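How to Teach a Gripper to Wipe a Table (and What You Get for Your Trouble)

By Nayara Coutinho
Thursday, February 9, 2023

People ask me whether a robot can do the chores yet. My usual reply is to name one chore and ask them to wait. Wiping a table is the one I name, as I have lost most of a winter to it.

What follows is how we do it at Vovine. You carry a gripper in your own hand, do the job yourself many times over, and let the software study your technique. Mine is now preserved for the ages, including the bit where I push crumbs onto the floor.

Step 1. Clear the table

Take off everything you don't want the model to have opinions about. Mugs go first. My early runs had a mug in the same corner every time, and the policy came to believe that wiping was something you did near mugs.

Step 2. Check the fingers

Open the gripper all the way and look at both pads before you touch the cloth. Rough is fine. Frayed is fine for a while, but a pad with a torn lower edge will catch on terry cloth, so trim any threads and keep spares in the drawer. Then hold it low over the table, fingers open, and start recording from there.

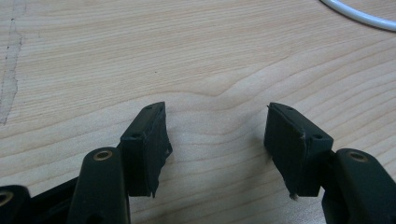
Step 3. Pick up the cloth

Fold it once and set it down with the fold facing you. Close on the fold, lift a little, pause, then lower. A crumpled cloth is a graduate-level problem. Reinaldo Cordeiro tried it for a week and now works on drawers.

Step 4. Wipe

Long strokes, overlapping, same speed. Don't scrub at marks in the finish. They will not come off, and the robot will inherit your stubbornness.

Step 5. Repeat

We recorded 1,248 wipes and threw out 166, mostly dropped cloths and one sneeze.

So, can it do the chore? With a folded cloth and a bare table, yes, at the pace of a man reading a lease. Add a wet spot and it goes around. I still keep a sponge by the sink.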